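Why Beds and Floors Fill Up With Stuff
A Clekbridge Kids page about keeping things tidy
Written by Yufang Shen

Have you ever cleared off your bed in the morning and found it covered again by dinner? You are not the only one. Grown-ups do it too. A bed is wide, soft and easy to reach, so people put things down on it all day long. This page explains how clutter builds up and how to sort it out.

What is clutter?

Clutter is a group of things that are not in their places. A spoon in a drawer is not clutter. The same spoon on your pillow is. The spoon has not changed. It is just somewhere it does not belong.

Most clutter starts small. You put down a towel. Then you put down a snack next to it. Then you come back with a game, and the game has a part that comes off, so you put that down too. Each thing takes only a second to drop. Putting all of them away later takes much longer.

Flat places collect things

A flat, soft place seems like a safe spot for anything. Things don't roll far on it and they don't make a noise when you set them down. That is how very different objects end up as neighbors. A big green pad on a floor can hold a blue-violet towel, a VR headset and two snacks or candies in red and gold wrappers, all within reach of each other. A towel, a headset and a snack would never share a shelf in a store.
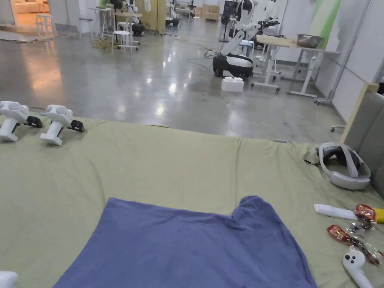

Sorting is the first step in tidying, and it comes before putting anything away. To sort, you make groups. Ask what each thing is for. The towel goes with cloth things. The headset and the white controller go in a group for games and electronics. The red and gold packets go with food. Once you have groups, you only need to walk to each place one time.

Try it with your own bed or desk. Shahla Azimi teaches third grade in Clekbridge, and her class sorted everything from the lost-and-found shelves last October. There were 238 things. The biggest group was gloves and mittens, with 76. Ardalan Asadi, who is eight, was in charge of the group called "other." He says that group should be kept small, or it turns into a new pile.

Big things first

It helps to start with the biggest thing. Big things hide small things. If you pick up a blanket fast, whatever is lying on it can fly off and roll under the bed. So take the small things off the blanket first if they are on top, then fold the blanket, then look at what is left.

To fold a towel:
Lay it flat and smooth it with your hands.
Bring one short side over to meet the other.
Fold it in half again the same way.
Press out the air and carry it with two hands.

Small things need a container

Small things are the hardest to keep tidy. They slip into cracks and slide under pillows. A box, a tray or an old lunch tin gives them a place to stay.
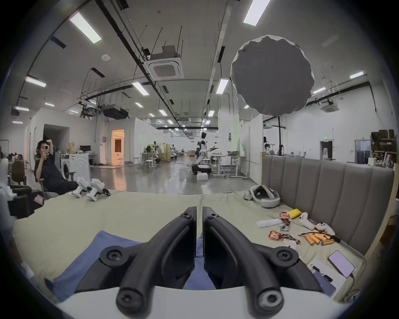
Batteries and cords should have their own containers, away from food and away from where you sleep. Keep loose batteries in a box with a lid, and ask an adult to help, as batteries can be dangerous if they are damaged or swallowed. Five orange batteries lined up on a bed next to a black cable look neat, but one bump of the mattress could mix them in with the snack wrappers. A phone with a cord attached is better on a table than on the covers. Cords can be looped loosely and held with a soft tie.

How often should you tidy?

A little each day is easier than a lot at once. Pick a time that is easy to remember, like just before you brush your teeth. Put away what you used that day. It should take about 3 minutes.

Words to know

Clutter: things that are out of place.
Sort: to put things into groups that go together.
Container: something that holds other things, such as a box or a jar.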